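GRIKPORT FIRM ASKS HOUSEHOLDS TO EMPTY THE DRAWER

Flinent opens its Small Packets Amnesty for February, with a free sorting table and strong tea

GRIKPORT – Flinent, the household storage firm, is inviting residents to bring in the contents of the one kitchen drawer they would prefer visitors not to open.

The Small Packets Amnesty runs throughout February at the firm's shop on Nugroho Street, from 10am until 4pm. Anyone may turn up with a bag of half-used sachets, pouches, cartons and refills and sit down at a table with a member of staff, who will help to sort the lot into things to keep, things to use this week and things to stop pretending about. There is no charge. Items may be brought in under a coat.

The idea came out of a survey of 480 Grikport households carried out by the firm last autumn. Of those, 237 said they had bought something in the past month that they later found they already owned. A further question, on whether anyone else in the home was to blame, was dropped after the first day.

"People are perfectly tidy with big things," said Yasaman Jafarzadeh, managing director of Flinent. "I have never met a family that lost a saucepan. Give them a pouch with a bit left in the bottom and it goes behind the foil, and there it stays until they move house."

The amnesty also marks the launch of Ulow, a set of shallow trays that stand packets on their edges so that the fronts can be read. Ulow comes in two depths and one colour, a grey that the design team argued over for most of a summer. The first 3,000 sets go on sale in the shop at the start of the month.

Aurel Zamfir, who designed the trays, tested them in his own kitchen. "My wife found four lots of cornflour," he said. "I had been told we were out."

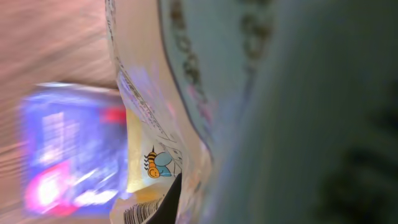

Clear pouches are the hardest things to store, according to Flinent's notes for the sorting table. They slump, they slide under whatever is flat, and they crease across the very part one needs to read. Staff are advised to go by the picture where the small print defeats them: a smiling cartoon bee will be recognised by any child in the house, even lying on its side. Barcodes should be left on until the pouch is finished, as they help when buying the same thing again on purpose.

Cartons may stay in their cartons. Loose lids will be accepted but not discussed.

Unopened food that is still in date can be left at the shop for the Nugroho Street pantry, run by Endang Kusuma, who has asked that it not all be lentils.

ENDS

Press contact: Raelene McKinnon, Flinent press desk, weekdays until 5pm.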